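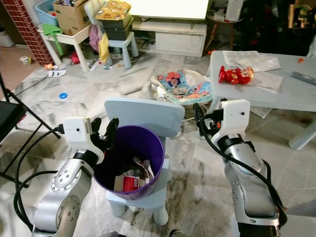 Purple bucket on a light-blue child's chair

Print | E-mail
Category: Books > Poetry and Short Prose

Gornallow, poems and letters by Dilek Aydoğan
Paperback, 200 pages. Publisher: Wojcik. Item no. 966

Aydoğan wrote these poems in the three winters she lived in Gisach, and she put them together with letters to her sister. Some letters are in two languages - the English is always on the right page. The book has 8 ink drawings by Ingrid Crenshaw.

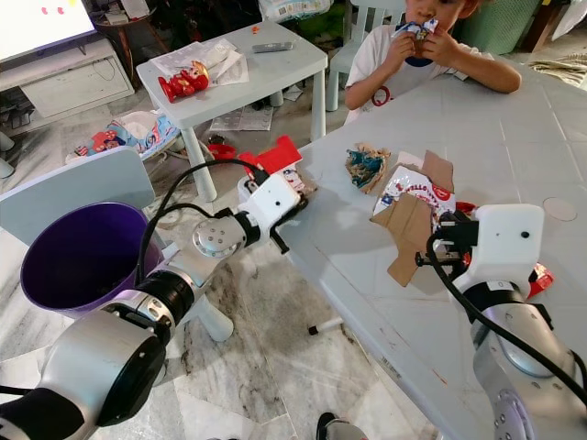
Crumpled brown cardboard, light table

The second printing corrects the line breaks in "Trolletti". Copies from the first printing are sold out. We send orders in a padded envelope.

Last updated: 15/05/2020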